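4. Mise en service du minuteur de cuisine Narnen Tetell

Ce chapitre suppose que vous avez lu le chapitre 3 (Déballage). Si vous ne l'avez pas lu, vous êtes en bonne compagnie, mais vérifiez au moins que la languette en plastique a été retirée du logement des piles. Elle est à l'origine de la plupart des appels reçus par notre service après-vente, où Muthu Iyengar vous répondra avec une patience que l'on croit sincère.

4.1 Mise en place des piles

1. Retournez le minuteur et faites glisser le couvercle dans le sens de la flèche. L'autre sens a été essayé par beaucoup d'utilisateurs, sans succès notable.
2. Insérez les 2 piles AAA en respectant les signes + et -.
3. Refermez le couvercle jusqu'au déclic.
4. L'écran affiche une série de zéros et l'appareil émet un bip. Ce bip ne peut pas être désactivé. Nous avons reçu vos courriers.

Note : ne mélangez pas une pile neuve et une pile retrouvée au fond d'un tiroir. Le minuteur fonctionnera quand même, puis s'arrêtera au milieu d'un soufflé.

4.2 Choix de l'emplacement

Le Tetell se fixe par son aimant, se pose sur son pied ou se suspend par son cordon. Les trois solutions ont leurs partisans.

1. Choisissez une surface plane, propre et sèche, visible depuis l'endroit où vous cuisinez.
2. Pour la fixation magnétique, essuyez la surface avant d'y poser l'appareil. Une pellicule de graisse suffit à transformer un minuteur mural en minuteur de sol.
3. Pour le pied, dépliez la béquille arrière à fond. À moitié dépliée, elle tient jusqu'au premier bip.
4. Gardez une distance d'au moins 20 cm avec toute source de chaleur.

ATTENTION : ne fixez jamais le minuteur sur un four, sur sa porte ou sur son flanc. La coque est en plastique. Elle s'assouplit avec dignité, mais elle s'assouplit.

ATTENTION : l'aimant est puissant. Tenez-le à l'écart des cartes bancaires et des stimulateurs cardiaques.

4.3 Réglage de l'heure

1. Maintenez la touche MODE enfoncée jusqu'à ce que l'heure clignote.
2. Réglez les heures avec +, puis validez avec MODE.
3. Réglez les minutes de la même façon. Si vous dépassez la bonne minute, il faut refaire le tour complet : la touche - sert à autre chose (voir 4.5).
4. Attendez que le clignotement cesse. Toute pression pendant cette attente vous ramène à l'étape 1.

Le passage à l'heure d'été n'est pas automatique. Vous pouvez aussi vous en dispenser et avoir raison la moitié de l'année.

4.4 Premier compte à rebours

Commencez par quelque chose dont l'échec ne vous coûtera rien : du pain grillé, un œuf, une infusion.

1. Appuyez sur la touche A. Le canal A s'affiche en haut de l'écran.
2. Entrez la durée avec + (une pression courte ajoute une minute, une pression longue en ajoute beaucoup plus que vous ne le souhaitiez).
3. Appuyez sur DÉPART. Les deux-points clignotent.
4. À la fin du décompte, l'alarme retentit. Appuyez sur n'importe quelle touche pour l'arrêter, y compris celle que vous aviez visée.

Le canal B se règle à l'identique et fonctionne en parallèle. Les deux alarmes ont des sonneries différentes. Anil Hegde, qui les a composées, les distingue à coup sûr ; comptez environ 33 utilisations avant d'y parvenir vous-même.

Note : une tasse demande un canal, un plat au four demande l'autre. Si vous préparez les deux, écrivez sur un papier lequel est lequel. Nous avions prévu une étiquette, elle a été supprimée pour alléger la façade.

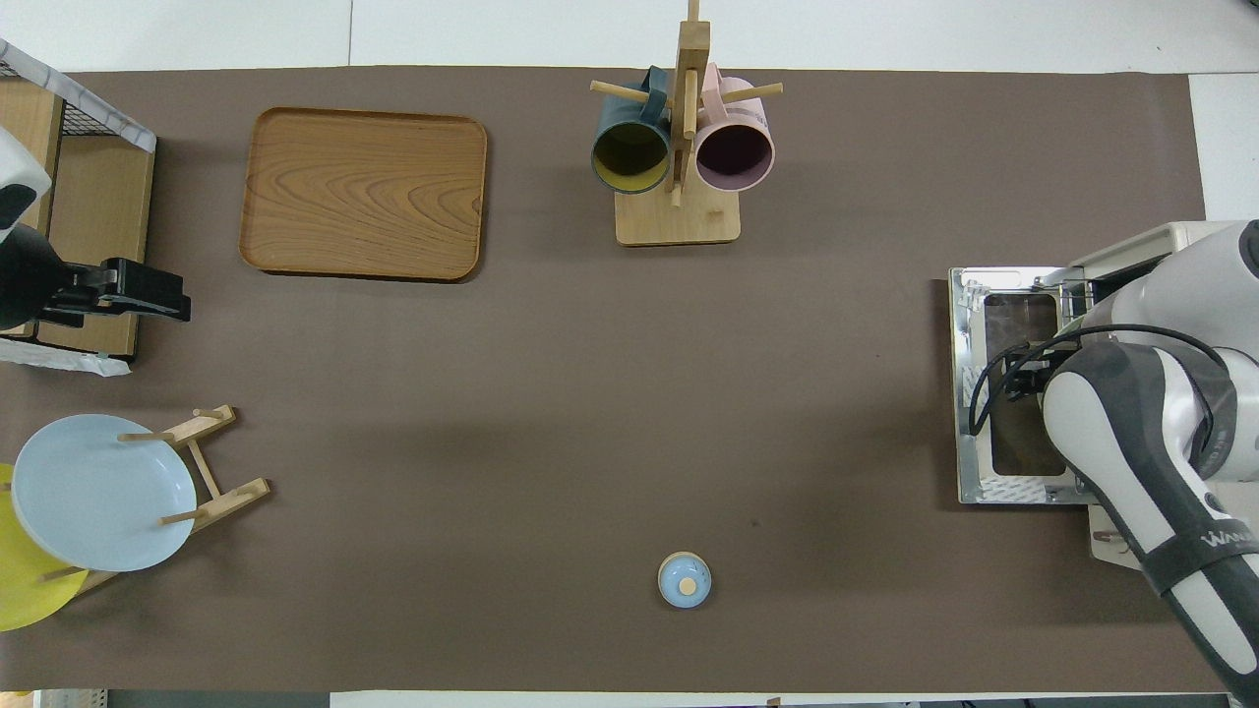
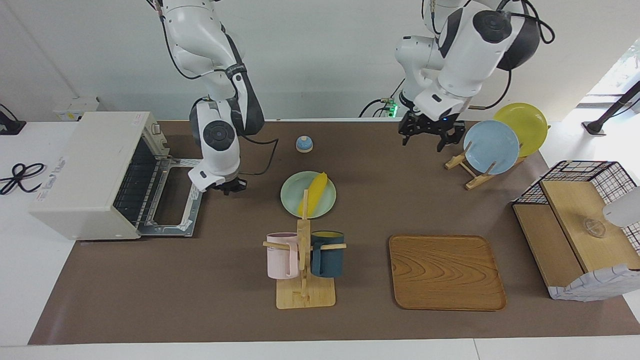
Fig. 4-1 et 4-2 : tasses sur leur support (en haut) ; mini-four, porte ouverte (en bas).

4.5 Touche -

La touche - efface le canal affiché, sans demander confirmation. Elle se trouve juste à côté de DÉPART. Une future version du manuel vous recommandera sans doute de faire attention ; celle-ci le fait déjà.

4.6 Mémoire

L'appareil conserve la dernière durée utilisée sur chaque canal. Pour la rappeler, appuyez deux fois sur A ou sur B. La mémoire est perdue lors du changement des piles, prévu après 3000 alarmes dans des conditions normales d'emploi. Une famille avec adolescents n'est pas considérée comme une condition normale.

Pour le nettoyage, reportez-vous au chapitre 5. En attendant, un chiffon à peine humide, et jamais le lave-vaisselle.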